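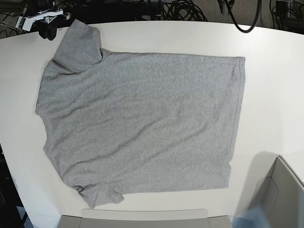 Folding and storing T-shirts: frequently asked questions

These answers cover short-sleeved knit T-shirts in adult sizes. They were compiled by Izzati Sinaga from questions sent to the Ballutby laundry room desk and were last revised in July. Long sleeves, collared shirts and anything with buttons are on separate pages.

Preparing the shirt

What surface should I fold on?

Use a flat, hard surface large enough for the whole shirt, sleeves included. A smooth table is better than a bed. On a mattress the fabric sinks under your hands and the creases you press in come out again when you lift the shirt. Wipe the table first. Light grey and white shirts pick up marks from crumbs and pen ink very easily.

How high should the table be?

Hip height suits most people. If you have to bend to reach the far sleeve, the table is too low or too deep. Turning the shirt sideways, with the neckline to your left or right, brings both sleeves and the hem within reach without leaning across. It makes no difference to the finished fold.

Front up or front down?

For a rectangular fold that will be stacked, lay the shirt front down. The front of the collar will then be on the outside when you finish. For a shirt that will be filed upright in a drawer, either side works. Shirts with a large print should be folded with the print facing the table, so the print is not creased against itself more than necessary.

How smooth does it need to be before I start?

Smooth enough that the side seams are straight. Soft wrinkles in the middle of the body can be swept out with the flat of the hand, working from the collar to the hem. Attend to the sleeves separately. A sleeve that is bunched or doubled back on itself will be pressed into the fold as a lump, and it will show through thinner knits.

My sleeve cuffs keep twisting. What is the cause?

Usually the shirt was dried with the sleeve rolled, or the fabric has skewed in the wash. Hold the sleeve at the armhole seam with one hand, take the lower edge of the cuff in the other, and pull gently until the underarm seam lies along the edge. If the seam still spirals forward after this, the shirt has skewed permanently. Fold to the outline of the shirt and ignore the seam.

Can I fold a shirt that is slightly damp?

No. A folded stack holds moisture in the middle layers. The ribbed neckband and the hem are the last parts to dry because the fabric is doubled there, so test those two places and not the body. If either feels cool, hang the shirt again.

The standard fold

What are the steps for the rectangular fold?

1. Lay the shirt flat, front down, with both sleeves extended.
2. Fold one side in towards the centre, starting from the middle of the shoulder. The fold line should run straight to the hem.
3. Turn the sleeve back on itself so that it lies along the body and does not cross the new outside edge.
4. Repeat on the other side. The two side panels should meet or overlap slightly.
5. Fold the hem up to the base of the collar.
6. Fold in half again if your shelf is shallow.

How wide should the finished fold be?

Match it to the shelf. Measure the inside width, decide how many stacks you want side by side, and leave a finger's width between them. A folding board made from stiff cardboard keeps the width the same from shirt to shirt. Cut it to size, place it just below the neckband, fold around it, and slide it out before the final fold.

What is the difference between the rectangular fold and the file fold?

The first four steps are the same. For the file fold, bring the hem to a point just short of the collar, then fold the resulting strip in thirds. The piece should stand on its long edge without support. If it falls over, it has been folded too loosely or the fabric is too thin for three layers, in which case fold in quarters.

My hem is curved. Does this change anything?

Only at step 5. A curved hem leaves the corners higher than the centre. Fold the lowest part of the hem inward first to give a straight edge, then bring that edge up to the collar. Most plain T-shirts have a hem straight enough that this isn't needed.

Is there a quicker method?

The pinch fold is faster once learned. Lay the shirt sideways in front of you, with the collar on one side and the hem on the other. Pinch the fabric at the shoulder, midway between collar and sleeve, and pinch again halfway down the body on the same line. Carry the shoulder over to the hem, keeping hold of both points, and grip the hem together with the shoulder. Uncross your arms, lift, shake once, and lay the shirt down over the remaining sleeve. Imre Sárközi teaches this one at the desk and recommends practising on a thicker shirt first. Thin jersey slips out of the pinch.

Should sleeves be folded before or after the sides?

After, in most cases. If the sleeves are long for the shirt, or very wide, folding them in first gives a cleaner edge. With the sleeves in first, check that both cuffs are flat. A cuff that has doubled back makes a ridge along the side of the stack.

Fabric

Does heathered or marled fabric need different handling?

The folding is identical. Marled knits mix lighter and darker yarns, so small creases are harder to see and the shirt can look smooth when it isn't. Check by touch. Pilling and lint are also less visible on a speckled grey than on a solid dark colour.

Why has my neckband gone wavy?

The ribbing has been stretched, commonly by hanging the shirt from the collar or by pulling it onto a hanger through the neck. Insert hangers from the hem. A wavy neckband can sometimes be improved by wetting it, easing it back to shape with the fingers, and drying the shirt flat.

Should I iron before folding?

It depends on the use. For everyday shirts, folding soon after drying is enough. If you do iron, turn the shirt inside out, avoid pressing across any print, and let the fabric cool before folding. Folding a shirt straight from the iron sets the fold lines firmly.

How do I get rid of fold lines after storage?

Hang the shirt overnight. If the lines remain, steam from the inside of the garment, starting at the shoulders. Follow the care label on temperature.

Storage

How high can I stack shirts?

The desk's limit is 9 to a stack for medium-weight knits. Above that, the bottom shirts are difficult to remove without disturbing the rest. For heavy cotton, use a lower stack. Place each shirt with the final fold facing the front of the shelf, so that single shirts can be picked out cleanly.

Drawer or shelf?

Drawers suit the file fold and shelves suit the rectangular fold. A drawer less than a hand's length deep is too shallow for filing most adult shirts, unless they are folded once more.

The shirts at the end of my drawer keep falling over. What can I use?

A bookend, a shoebox lid or a drawer divider. We stock the Funik divider at the desk, in one size only. Measure your drawer before asking for one. An empty box works equally well.

Can T-shirts be stored hanging?

Yes, if the fabric is light and the hanger matches the shoulder width. Heavy knits lengthen over time on a hanger. Hangers that are too wide leave points in the sleeves near the shoulder seam.

What about shirts put away for the season?

Wash and dry them fully, fold loosely, and use a breathable bag or a lidded box lined with clean cotton. Put the heaviest shirts at the bottom. Refold along different lines if they are stored for more than a season, as knit fabric can discolour along a crease that is left in place.

Using the Ballutby room

Where can I fold?

At the tables past the dryers. Please move off the table once your load is folded if others are waiting. The long bench beside the sinks is for hand washing and is often wet.

Can I borrow a folding board?

Yes. There are 4 on the hook beside the desk. Return them to the hook and don't take them upstairs.

Who do I contact about a correction to this page?

Leave a note for Izzati Sinaga at the desk. Include the heading of the question and what you think is wrong with the answer.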